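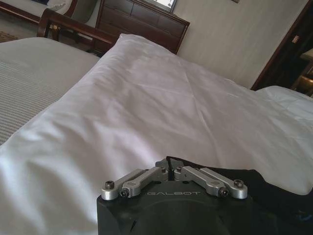
My thumbs hurt. I figured by October I'd be past that stage, but we started on clothes this month and I've been squeezing the triggers like I'm hanging off a cliff. Arlindo keeps telling me to loosen up (Arlindo Evangelista, he runs the shifts at Flemora and has hands like a pianist) and I do, for maybe two folds, and then I'm back to the death grip.

A few people asked in the comments what my days look like now that I've quit the call center, so okay! I drive robot arms. I hold one controller in each hand, the arms copy what my hands do, and everything gets recorded: the cameras, the joints, when the fingers open and close. One full go at a task is an episode. My total as of last night is 2,668, and I would love to say they're all keepers, but a good chunk of the early ones got tossed and fair enough.

We're working in hotel-type rooms at the moment, which I like so much better than the kitchen set at Lerkimby, where everything was a cup. It was all cups for weeks. Clothes are harder and way more fun. A cup stays the shape of a cup. With a shirt you pick up one corner and the rest goes wherever it feels like going, and then you have to decide very fast whether to save it or start over.

My trick, for what it's worth, is to stop watching the big view when I'm about to grab. The head view is great for getting both arms over to the bed, but for the last little bit I go to the wrist view and wait until there's cloth between the two fingertips. Black fabric on white sheets is pretty kind to you that way. White towels on white sheets, forget it, I've closed on nothing so many times and sat there feeling like a claw machine.

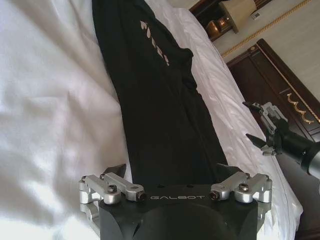 Black on white, my favorite combination. Second arm coming in from the right.

The other thing I had to unlearn is being quick. At home I fold laundry like I'm mad at it, one shake and done. You can't teach that. If I whip the cloth around, the recording is mostly blur and luck, and whatever learns from it is going to learn blur and luck. So I go slow and I try to do the same thing in the same order, and I pause a tiny bit before I let go. Alcides Nogueira, who checks our episodes, can spot mine without looking at the name, he says I pause like somebody putting down a sleeping baby. I'm taking it as a compliment.

He's also the one who got me to leave my mistakes in. I used to restart every time a corner slipped, and he asked me to quit doing that, go back, get the corner again and finish. Makes sense when you think about it, corners are going to slip on the robot too when I'm not there to help it. But oh, it bugs me. There's this one fold where I fumble the hem
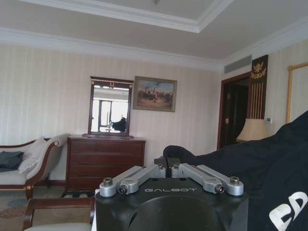

and have to go back for it, and I know that clip is sitting on the server forever with my operator ID on it. Alcides marked it "good." I marked it "embarrassing" in my head.

Space is the other headache. From the wrist, a bit of cloth can cover half of what I'm looking at, and then I'm going by the head view and by memory. I've bumped the arms together twice. It makes a clack that I feel in my teeth, even though the controllers don't push back at all. Pidov, the rig I trained on, had a little buzz in the handles when you touched something, and I miss it a lot.

Anyway, we've got 100 fold episodes to finish before we move to pillowcases and I've done 40, so there's the rest of my week. Two of us trade off every half hour or so, which saves the shoulders. Somebody please recommend a wrist brace that doesn't smell like a tire. The Van Damme one I bought is going back.

One from the comments:

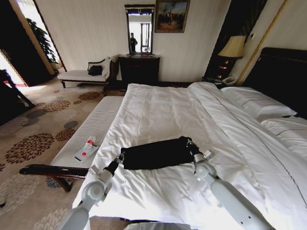

Do you need to be good at video games to do this?

It helps a little on the first day, mostly with not looking down at your hands. After that I think patience counts for more. The best folder on our shift has never owned a console, and I've played my whole life and still dropped everything for a week. If you can thread a needle without swearing you'd probably be fine.

I'll answer the one about pay when I've checked what I'm allowed to say. Going to go ice my thumbs.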